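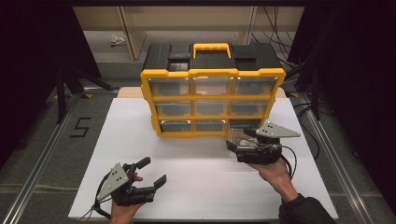

The nine-drawer organiser, up on the white board where I do my sorting.

I put off sorting my screws for years. They lived in jam jars, in an old biscuit tin and (the worst of it) in a carrier bag hanging behind the shed door, and every time I wanted one rawlplug I had to tip the lot out on the floor. So if you've just bought yourself one of these little drawer units and you're wondering where to start, this is how I did mine.

Before anything goes in, take all the drawers out and give them a wipe. Mine had a bit of dust in the corners. Then clear yourself a decent bit of table and put something pale down on it. I use a big white board, and it makes a huge difference — you can spot a tiny black washer straight away, and it saves the tabletop from scratches too.

Now tip out one jar. Just one! I did the whole tin in one go the first time and ended up having my tea standing up. Make rough heaps first: screws, nails, plugs, washers, hooks, and a heap for things you can't name. Don't fuss over sizes yet.

Once you've been through every jar you'll see which heaps are big and which are silly. I had 703 panel pins, or so the packets said, and only a pinch of cup hooks. Nine drawers sounds like a lot until you start giving them away, so be strict. Mine went like this in the end:

Top row: long wood screws, short wood screws, wall plugs
Middle row: panel pins, picture hooks, nuts and bolts
Bottom row: washers, fuses, odds and ends

Anything you reach for every week wants to be in the top row, where you can get at it without bending your neck. The drawers are clear, so you can see what's in them from the front, but I still label mine. Masking tape and a felt pen will do. Write the size as well as the name, because a 29 mm screw and a 27 mm one look exactly alike at nine o'clock at night.

Don't fill them to the brim. Two thirds is plenty, otherwise the screws catch on the way out and you pull a bit harder and, well, I was finding them under the fridge until August. If you buy in boxes of 100, put a handful in the drawer and keep the rest in the box on a shelf.

My neighbour Dagmar puts a square of kitchen roll in the bottom of each drawer to stop things rattling when she carries hers about by the handle. I tried it and found the washers slid underneath, so I've gone back to bare plastic. See what suits you.

One last thing, about the odds and ends drawer. Empty it out every couple of months and put back only what you recognise. I do mine on a Friday with the radio on, and last time I found the spare key for the bathroom cabinet.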